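Learning a Container Placement Task from Hand-Held Gripper Demonstrations

Project report, robotics lab course
Abilio Quintana

1. Question

Our group wanted to know how much the starting positions in a set of demonstrations matter when the set is small. The task was to pick up a plastic container from a table and set it in a wire basket. We trained the same policy twice, on two sets of equal size. In the first set, called "fixed," the basket and the container always started in the same spots. In the second, called "spread," both were moved before every demonstration. Everything else was kept the same, as far as we could manage it.

The course handout suggests collecting as much data as possible and sorting out problems later. We had the lab table only on certain afternoons, so we went the other way and set a limit first: 200 demonstrations per set.

2. Collection

Demonstrations were recorded with two hand-held grippers, one in each hand, and a camera at head height. Each gripper has its own camera that looks out past the fingers. The recordings were cut into episodes with Kanari, a small script package left by an earlier course group, and we kept their file layout even where we would have chosen something else.

An episode starts with both grippers open over the table and ends when the hands have moved back from the basket. Demonstrators were told to work at an even speed and not to correct a bad grasp more than once. If the container was dropped, the episode was deleted and done over.

For the spread set we drew start positions from a printed list. The list also gave a rotation for the container. We did not change the height of the table or the lighting, and that limits what can be said about the results.

Views from the head camera and the gripper cameras look like this during collection:
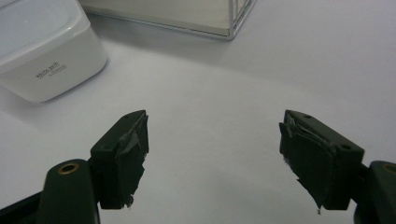
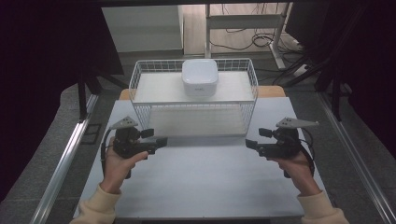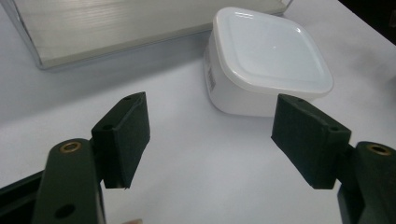 Güven Kırmızıgül, reading a draft of this section, objected that equal numbers of episodes do not make the two sets equal. An episode in the spread set can run longer when the hand has farther to go, so the policy sees more frames from it. His suggestion was to match the sets by total frames, or at least to report both. We think the point is right. We could not recollect the data, so we trained one extra run in which the longer spread episodes were thinned until the frame totals matched. Its result is given below with the others.

3. Training

Both policies take the camera images and the gripper opening as input and predict a short run of hand motions. We used the course's default network and did not tune it. Each run was trained for 2000 steps with 3 different random seeds. We had planned more steps, but the loss on held-out episodes had stopped falling by then in every run.

One problem cost us most of a week. The clocks of the two gripper cameras drifted apart during long recordings, and in the first version of the fixed set the left images lagged behind the right ones. The policy trained on it closed the left gripper too early. After that we restarted the recording every 6 episodes and checked the clocks at each restart. The faulty version was thrown out and is not part of the results.

4. Results

We compared predicted hand motion with the recorded motion on held-out episodes of both kinds. We did not run the policies on a robot arm, so nothing here is a success rate.

On held-out fixed episodes the fixed policy was slightly better, for all seeds. On held-out spread episodes it was much worse. Its predictions went toward the usual spot of the container even when the container was clearly elsewhere in the head camera view. The spread policy made errors of similar size on both kinds of episode.

The frame-matched run came out close to the normal spread run. Frame count does not seem to explain the difference between the sets, although one extra run is thin evidence.

The errors of the spread policy were largest at release, when the container is over the basket. Errors during the approach were small. We looked at the worst episodes by hand and found that demonstrators did not agree on when to let go: one of us released high, another lowered the container until it touched. The instructions said nothing on this.

5. What we would change

Write down the release height before collecting. Record both the episode count and the frame count from the first day. Have each demonstrator contribute the same share to both sets, which we did not check until the end. A test on a real arm would be the next step, and the lab has a slot open in August for groups that want to continue.

The split lists and the printed start positions are in the course folder under Hesteo.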